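README - Pleruswood bag packing set

Last touched November, Prys Pumphrey. Quick notes, will tidy when there's time.

What it is

Picture set on packing paper gift bags and shopping bags. Bags standing, bags lying over, bags with something in the mouth, bags with nothing showing. Small bakery-type goods mostly. Meant for anyone who wants pictures of paper bags that behave like paper bags - creases, slumped sides, handles flopping where they like.

What's in it

2,111 pictures, 13 folders. One folder per packing session, six sessions at the Brendalgate room, the rest at Hughes. Folder names are the session names, lower case, no spaces. Somebody used capitals in two of them, not fixed yet.

notes.txt in each folder - what was packed, which bag, anything odd. Read it before you use the folder. Some are one line long, sorry.

Bags

Paper only. Printed and plain. Several have cartoon fruit and cakes on, several have writing. Print differs from one side to another on plenty of them so don't sort by colour of a single face, we tried and it made a mess. Rope handles on some. Handles are NOT tucked in before a session, leave them as they fall.
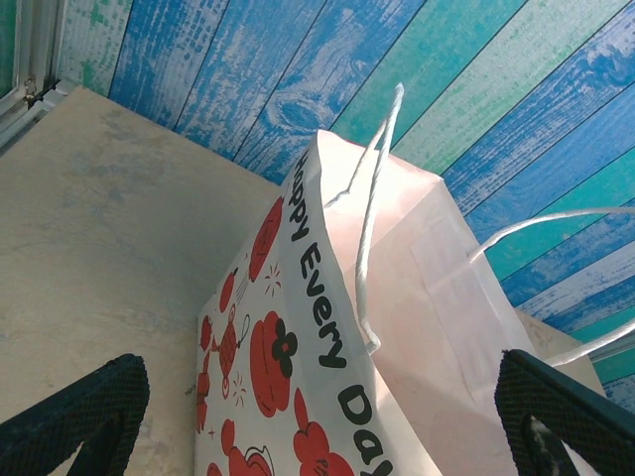 Blue and teal plank pattern behind the bag in both. 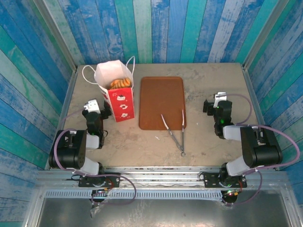

Does the food have to be fully inside the bag to be labelled "packed"?

Anything resting below the top rim at the back and held up by the bag counts as packed, even if half of it shows over the front. If it's touching the table as well, label it "leaning".

Labels

packed / leaning / out / unsure
One label per item per picture. Use unsure freely, it gets looked at again on a Friday.
Bag gets its own label: open, folded, flat. A bag with the top edge folded over is folded even if you could still get a hand in.
Writing on bags - type it as you see it, dont finish words that run out of view.

Known problems

- Folder 6: bag labels missing for the first 60 pictures
- white bags on pale surfaces, edges hard to draw, expect wobbly outlines
- "pastry" and "bread" used for the same things by different people. Treat as one for now
- a few near-doubles in the Hughes folders, not removed

Not covered

Plastic bags, cloth bags, boxes. Weight of anything. Flidari has a boxes set, seperate download, different labels, don't merge them.

Changes

Second version: "half in" label dropped, all moved to packed or leaning.
First version: don't use.

Questions to Prys, put the folder name and picture number in the message please.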